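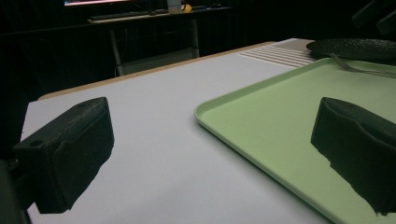 A white tabletop, with a darker room beyond.

6/3/19

FOR IMMEDIATE RELEASE

Pliker brings its garden bird feeders to Clerkby, with a warm welcome for beginners

Shares: 30 | Comments: 3

Garden goods maker Pliker is very pleased to announce that its new family of hanging bird feeders is now on sale at the Clerkby shop and by post, after a long winter of trying things out in gardens large and small (and on one rather windy balcony).

The range is called Fokodero and it comes in three sizes. The smallest holds enough sunflower hearts to keep a few blue tits happy over a weekend, the middle one suits most family gardens, and the largest is meant for those lucky people who look out of the kitchen window and find half the hedgerow waiting for breakfast. All three have a lift-off lid and a base that unscrews for washing - something our customers have been asking us for, very politely, for years.

We first put a handful on the shelf in December, and they had gone before we had got round to writing the price labels. A further 400 have now been made, in moss green, slate and a soft cream which we think looks lovely against brick.

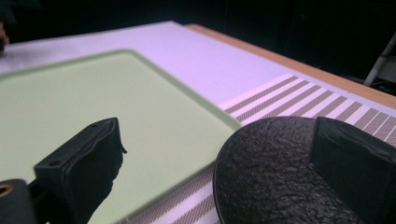

Pliker Trade News, Issue 10

"We have always believed that feeding the birds ought to be a simple pleasure," said a spokesperson for Pliker. "You shouldn't need a toolbox to do it, or a degree. If you can hang up a coat you can hang up one of these, and then you can put the kettle on and see who turns up."

Each feeder is sent out with a hook, a cleaning brush and a little folded guide to common garden visitors. Spare perches and lids can be bought separately, and anyone who owns one of our older Lü seed trays will be glad to hear that it clips neatly underneath the middle and large sizes to catch the spillings.

Customers ordering before the end of the month will have 10 per cent taken off at the till, and there is no charge for local delivery on orders over £30.

Related news
Lü seed trays back in stock
Nest boxes: when to clean them out
Clerkby shop, new opening hours

Contact the Pliker press desk | © Pliker 2019 | Back to top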